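Staging Posis: report on a student production
Second-year drama project, Trunton

1. What we set out to do

Our group chose Posis, a one-act play for two actors set in the flat of a couple who have stopped paying their rent. It comes from a collection of short plays called Goel. The script is 401 lines long and most of the lines are under ten words. We wanted to find out whether an audience would follow the quarrel between the couple when so little of it is spoken aloud. The play never says what the quarrel is about. There is a letter, which both of them have read, and neither mentions it until the last page.

2. The text

The play is written as one continuous scene. We divided it into 5 units for rehearsal and gave each a working title. The third unit was the hardest. The husband speaks only to ask where things are kept, and the wife answers every question correctly, but by the end of it they are no longer on the same side. At first we played this as anger. It came out flat, and after two weeks we tried it as politeness, which suited the lines much better.

The stage directions are short. The writer gives the time of day (early evening) and asks for a table, a door and "the things people have". We took this last phrase as permission to choose our own props.
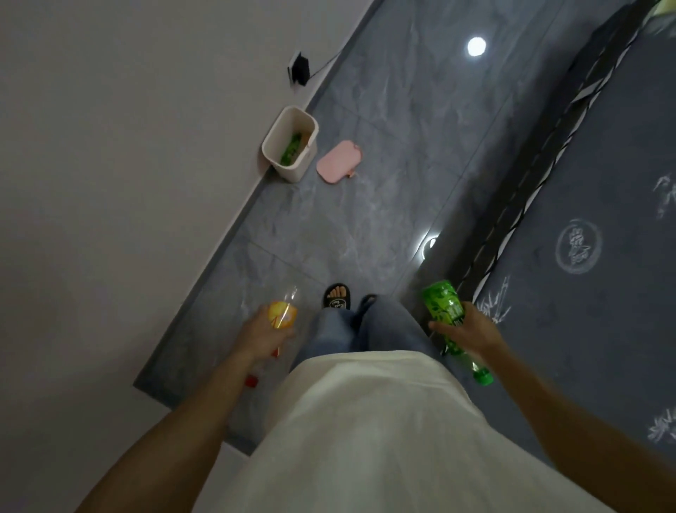 Props took up more of our rehearsal time than the lines did. In the fourth unit the wife clears up while her husband talks, and the director wanted her hands full so that she could not take the letter when he offers it. A drink bottle in each hand does this simply, and the green one with the leaf-like patterns on its label can be picked out easily against dark bedding. We tried the same unit with plates and with a folded sheet. The plates made the actor careful and slowed her down, and the sheet hid her face.

3. Rehearsal method

We rehearsed in the Clurar building in the evenings through October. Each session began with a run of one unit without words, followed by the same unit with words and no movement, and then both together. The silent runs showed us where the actors were waiting for a cue instead of listening. We cut two crosses to the door as a result. 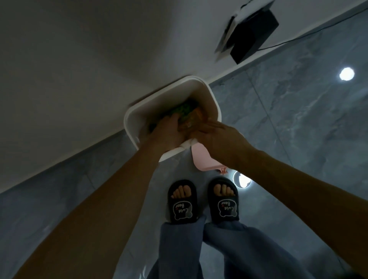
White container on the floor by the wall.

4. Performance and response

The play was given twice, to 146 people in all. We left a sheet at the exit with one question on it: who wrote the letter? Most people who answered said the landlord. Several said the wife, which we had not considered, and on rereading the script we could find nothing to rule it out.

The second performance was slower than the first and the pause before the final line was too long. The lighting change at the start of unit five was missed on the first night and corrected on the second.

5. What we would change

We would start work on the third unit earlier and bring the props in from the first week. The table was too large for the space and pushed both actors towards the back wall. We would also ask the audience a second question, about the ending, as the sheets told us very little about how the last page was understood.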